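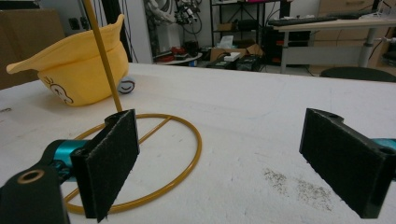
Atden and Brusen hat stands, reviewed by Eliseo Ibarra
Wednesday, December 10, 2025

I came to bucket hats rather late in life and then, as my family will tell you, I went at them with both hands. The trouble with a soft hat is where you put it down. A hook leaves a little nipple in the crown, a shelf squashes the brim, and a drawer is where a hat goes to be forgotten until the following summer (usually under a swimming towel). So back in October I finally ordered two proper stands, one from Atden and one from Brusen, and I've been swapping hats between them ever since.

The Atden is the cheerful one. It comes in mustard yellow and it's really very little stuff: a round hoop of tubing that lies flat, a straight bar across part of it, and a thin rod going up from the back. I do like the rod being at the back, as it leaves room inside the hoop for keys and other bits of clutter. It looks lovely with my bright yellow hat, the one with the cartoon face on the crown, though the two yellows are not the same yellow and if that sort of thing bothers you then you'll want to choose another colour.

Where I'm less keen is the wobble. A thin rod is a thin rod, and if you drop your hat on from a height after a long day it will sway at you. Mine leans a touch too. I tried turning the base round and tightening everything I could find to tighten, and it's better than it was, but I wouldn't call it plumb. A light cotton hat doesn't mind in the least. My waxed one is another matter, and I've stopped asking it to.

The Brusen is a different animal altogether! Rusty brown wire, a ring at the bottom and another of much the same size further up, with loops of wire running between them and arching over the top, so that you get a sort of open cage in the rough shape of a head. The hat sits over the arch and the brim comes down near the upper ring. Air gets in from every side, which I was glad of in that wet fortnight when everything in our hall smelt of dog.

It came in a box marked 809 g, packing and all, so it's easy enough to carry from room to room, and the low ring gives it a good wide footing. I paid a little more for it than for the Atden and I'd pay it again. Dusting the thing is a nuisance, I'll admit, and I have taken to giving it a quick going over with an old paintbrush.

One small tip from someone who has done it wrong many times: hold the hat by its brim, bring it over the top of the stand and lower it gently. If you push down on the crown the wire prints a line in the cloth, and on a soft orange cotton like my favourite it shows for ages afterwards.
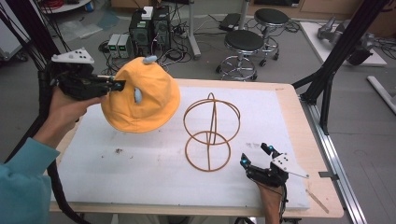

Nicanor Sandoval wrote in to ask whether the wire leaves marks even when you are careful, as he has an old felt hat from Olvera that was his father's and would sooner keep it in its box than risk a crease. He also wondered if either stand would take a wide brim.

Well, Nicanor, with cotton I've had no marks at all when I've set it down softly. Felt I can't speak for, and with a hat like yours I'd lay a clean handkerchief over the arch first, or leave it in the box with my blessing. As for wide brims, the Brusen managed my wife's straw gardening hat perfectly well, and the Atden held it too, but I kept glancing over at it all through supper.

If I were buying one only, I'd have the Brusen for the hall and not think twice. The Atden has gone up to my grandson's room, where he hangs his cap on it when he remembers.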